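Soap dish with grid base - bar still going soft underneath
Bathroom and Laundry > Fixtures and Accessories

kornel_a
Replaced the old ceramic dish with a raised-rim one, pale beige, square drain holes in a grid across the base. Bar is a standard pink rectangular one with rounded edges. After 10 days the underside is mush. Dish and bar on a white board.
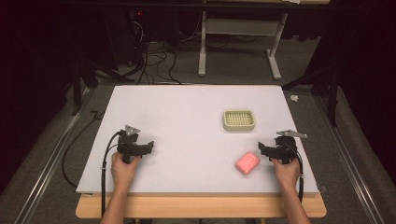

Reply 1 - h_sugiyama
What is the dish sitting on in service? A grid base only drains if there is an air gap below it. On a flat vanity top the water goes through the holes, meets the bench and stays there by capillary action. The rim then holds the humid air in from the sides.

Reply 2 - kornel_a
Flat on the vanity, next to the tap. No feet on the dish that I can find. The old one had a solid base with ridges and the bars lasted longer in it, which I did not expect.

Reply 3 - BPalfi
Ridges give line contact and a channel. A grid gives you a lot of flat web between the holes, and the bar sits on all of it. I would go back to the ridged one. Drain holes are oversold in my view. Small square ones clog with soap residue inside a fortnight and then you own a tray.

Reply 4 - h_sugiyama
Disagree. They clog if you never rinse them. I have run a Kallano grid dish for 3 years and it gets hot water and an old toothbrush when I clean the basin. The fix is to lift it. Four clear silicone bumpers, the sort used on cupboard doors, one near each corner and clear of the holes.

Reply 5 - BPalfi
Then the water runs onto the vanity and you wipe that instead. On laminate with a tired edge seal I would not want it.

Reply 6 - h_sugiyama
Put a saucer under it. Empty the saucer.

Reply 7 - emese_gy
Check the soap as well. Glycerine-heavy bars draw moisture out of the air and go soft on any dish. A harder milled bar behaves differently. Unwrapping new bars and leaving them in the linen cupboard for a month also helps a bit. Colour tells you nothing either way.

Reply 8 - kornel_a
Wrapper is long gone so I can't check the ingredients. Bumpers are on as of this morning, 3 mm high. The vanity is stone, so the laminate problem does not apply.

Reply 9 - BPalfi
3 mm is marginal. A drop will still bridge that if the webs are wide. Try 6.

Reply 10 - kornel_a
Second set stacked on the first, now 6 mm. Rocks slightly when I press on one corner. Underside of the bar was firm after 17 hours, although it had not been used much in that time.

Reply 11 - emese_gy
Turn the bar on its long edge overnight and see whether you can tell the difference. I can't fault the bumpers but I'd want a second bar of the same soap before blaming the dish.

Reply 12 - kornel_a
Will do. Buying two of the same this time and keeping the wrappers.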